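Virnport hand-held gripper pair: review after two weeks of demonstrations
Posted 2024-03-14 by Raili Eskola
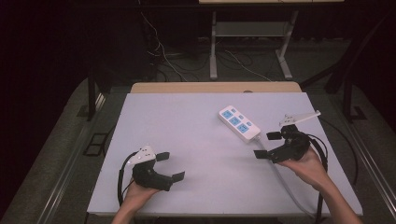 We bought the Virnport pair to replace leader arms on our demonstration bench in Clarnstead. I had used leader arms for most of my working life and had no strong wish to stop. The price of a second leader set settled it. The Virnport kit came to $2,985 with both grippers, the head camera mount, cables and the recording software.

You hold one gripper in each hand and do the task yourself. The software records the finger opening and the position of each gripper along with the video, and that recording is what you train on. There is no arm in the room while you record, so all the usual trouble with joint limits and reach gets pushed to later. More on that below.

Setup

It took me an afternoon, most of it spent on the head mount. The strap is short and the printed guide shows an older buckle. Calibration is a 90 second routine in which you open and close each hand and then move both grippers slowly over the work area. It has to be repeated whenever you unplug a gripper. I would like it to remember the last one.

Weight and grip

The grippers are light enough for a morning's work. By mid afternoon my right thumb is sore, and Maham Kakakhel, who has smaller hands than I do, gets sore sooner. She wrapped the handles with bicycle tape in the first week and I have since done the same. Closing force is a bit stiff for small parts. There is a spring setting in the menu for the Flokdale model, but that is the next one up and we don't have it.

Cables

Each gripper is wired. I prefer this to batteries, but you need to plan where the cables go. Run them down outside your forearms and leave slack at the table edge. If a cable pulls tight during a recording you will feel it in your wrist, and the motion in the file will show a small hitch. I threw away a whole set of recordings in February for that reason. A longer cable is sold separately and should be in the box.

What we recorded

Our main job was handling power strips: pick one up from the table, turn it, set it down straight, press a button. A strip is a good test object. The body is rigid and the cord is not, and the cord drags on everything. With leader arms I could never get a natural motion when the cord caught. With the grippers I just moved my hand the way I would at home, and the recordings look like it.

Pressing the buttons went less well. The fingers are flat, and a closed pair makes a wide, blunt tip. You can press a small button with one corner if you tilt your wrist, but then the robot has to tilt its wrist too, and ours did not always have room. Maham got cleaner presses by holding the strip steady with the left gripper first. We made that a rule for everyone recording.

Two-handed work is where the kit earns its money. Passing an object from one hand to the other took me many tries with leader arms and went fine on my first morning here.

Replay on the arms

This is the weak part. A person reaches across the table without thinking, and a good share of our early recordings asked the arms for poses they could not hold. The software flags these only after you finish a batch. We now keep our elbows low and stay toward the middle of the board, and the flags have dropped to a few per batch. A live warning tone would fix most of it. I wrote to Virnport support and they said it was on their list, with no date.

Software

It runs. The file browser is slow once you have a lot of recordings, and the delete key does nothing, so you have to use the menu. Export to the Gbeho format worked the first time. It crashed on me 5 times in the two weeks and lost one recording.

Would I buy it again

Yes, for two-handed tasks with everyday objects. For pressing, inserting or anything where the arm's own reach is the hard part, I would keep the leader arms. We have kept ours, and they are on the second bench.

Rating: 4 out of 5. I took the point off for the cables and the late warnings.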